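Gripper cell keeper, part-time
Balton Handling, Clotcombe works

We have one cell at Clotcombe. It has a two-finger gripper, a simulator that is meant to match it, and a logbook in which the two have disagreed 28 times since September. We would like somebody to look after all three.

The post is 744 hours over a year, spread however suits you, as long as the cell is fit to run by half past seven in the morning. You will report to Marin Trajkovski, who set the thing up and would like to go back to his proper job.

The work goes like this. Every new part is tried in simulation first. You set the finger opening, closing speed and grip force there, run the odd shapes until they stay put, then carry the settings across to the cell and find out what the simulator left out. Usually it is friction. The awkward parts are the knobbly ones, fat at both ends and thin in the middle, which give the fingers very little flat to close on.
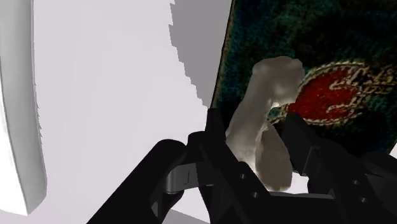

What you'll be doing

Checking the finger linkage for play and regreasing it every 3,000 cycles. The counter sticks at 323 if you reset it with the door open. Reset it with the door shut.

Re-zeroing the fingers after any knock, including the ones you are told didn't happen.

Keeping the simulated gripper in step with the real one. If you swap a finger pad, change it in the model the same day.

Ordering spares from Georgiev before we run out. Our record on this is poor.

What we'd like from you

Some hands-on time with grippers, pneumatic or electric. Enough patience to move one setting at a time and write it down. You needn't have used our simulator, Costau, as hardly anyone has, and the manual is short on purpose.

Pay is by the hour, on the technician scale. There is parking and a kettle.

To apply, send Marin a page about a machine you got working again and what was wrong with it. CVs are welcome but he reads the page first. Shortlisted people will be asked in for a morning with the cell.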